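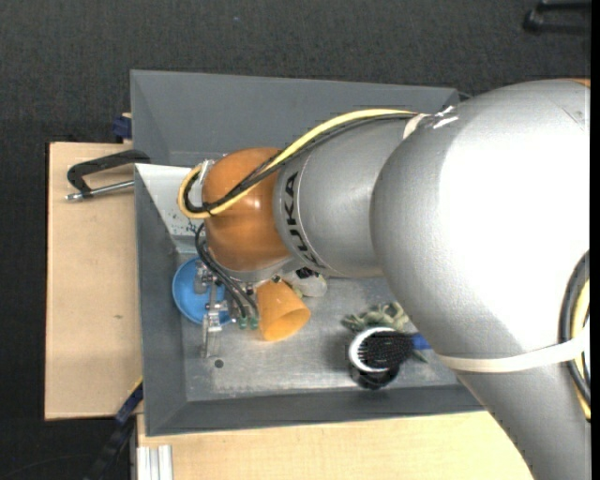
KUKA arm over the grey bin.

Keretti benchmark logs, README

Hi, and thanks for grabbing these. I collect benchmark runs from tablets and cheap laptops, mostly ones that haven't reached the shops yet or have only just turned up, and this folder is the tidied version of what used to be a very ugly spreadsheet on my desktop. Urs Kälin talked me into putting it out properly, so if the column names make sense, that's his doing. The ones that don't are mine.

What you get

There are 477 runs in the main file, runs.csv, one row per run. They come from 12 devices. Most of them are Simero tablets (I've got a soft spot, sorry), plus a few Nyitrai convertibles and one Flarnerer e-reader that somebody sideloaded a browser onto. The e-reader is slow! I left it in for anyone who wants to see how their charts behave with an outlier.

The other file, devices.csv, has the model code, the screen size, the memory and the software version the device was on when it was tested. Join the two on device_id. Please don't join on the model name, the Nyitrai ones changed theirs halfway through and I kept both spellings.

Columns you'll probably want

device_id: short code, made up by me
single: single-core score
multi: multi-core score
battery_start: per cent when the run began
room_c: room temperature in Celsius, blank if I forgot to write it down
source: "mine", "urs" or "sent"
note: free text, often rambling

Anything marked "sent" was emailed to me by a reader. I check that the screenshot matches the numbers and that's as far as I can go, so treat those rows with a bit of care. If you want only the ones done by hand on a device one of us was holding, filter them out.

How the runs were done

Brightness at half, wifi on, Bluetooth off, everything else closed. I wait 30 minutes after a full charge and then do 4 runs back to back with no break. The first one is nearly always the best and the last is where you see the thin tablets start to sag. Urs does his the same way but in a much colder room, you'll spot it in room_c.

Known problems

Two of the Simero models report the wrong chip name, and I've left it as reported. Pre-release units can have unfinished software too, so please don't take a low score there as the final word on the thing.

The dates are month only. Some readers asked me not to be more exact than that, and it seemed easier to do it for everyone.

A few notes have commas in them and aren't quoted properly. Nkechi Haruna sent me a little script that cleans it up (fix_notes.py, in the same folder) and I keep meaning to run it on the original. For now, run it yourself first.

Using it

Do what you like with it, charts, articles, homework, whatever. A mention of Keretti would be lovely. If you've got a tablet I haven't covered, send me your scores with a screenshot and the software version and I'll add them in the next lot, hopefully September.

Changes

v3: added the Flarnerer, fixed the battery column
v2: split devices into their own file
v1: the spreadsheet, basically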